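Skidora Bench Compares Two Grippers on Bin Picking

Bremine -- Engineers at Skidora have begun a side-by-side trial of two robot grippers at the company's Bremine test bench, with results due in August. Both are being run on the same arm, with the same bins and the same control software.

The trial pits a two-finger gripper already used at the bench against a newer model from Briggs with softer pads. Each will make 500 pick attempts from a metal bin of mixed household items. A pick counts only if the item clears the rim and is still held 6 seconds later.

"We kept everything else the same," said Meenakshi Rajan, who is running the comparison. "If I swap the camera and the fingers in one week, I can't tell you which one made the difference."

The items differ in shape and surface. A block with flat sides offers an easy grip from above, Rajan said, but wrapped goods tend to slide, and a hairbrush can be taken by the handle or by the bristles with very different results.
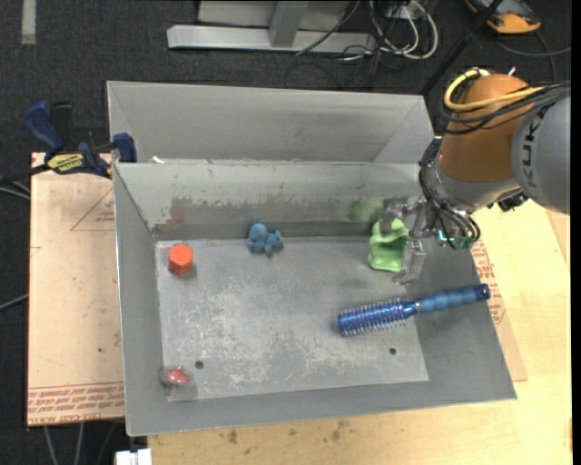 Skevent Bulletin, p. 6

The KUKA arm reaches into the bin from one side, and the sloping metal walls limit the angles it can use. Items lying close to a wall are scored separately. Rajan said the group expects most failed attempts to come from those positions, where a finger has to fit between the item and the metal.

An earlier round at the bench, using only the two-finger model, logged 988 attempts. That round was used to set the closing force and the approach speed, and its scores will not be counted in the comparison.

Skidora also plans to repeat part of the trial with a second depth camera mounted lower -- the current one sometimes loses clear packaging against the scuffed floor of the bin. No date has been set for that work.

The company will publish the pick logs along with the scores, including attempts stopped by an operator. Other labs wishing to run the same item set can request the list from the Bremine office, which is open from 9 a.m. on Monday.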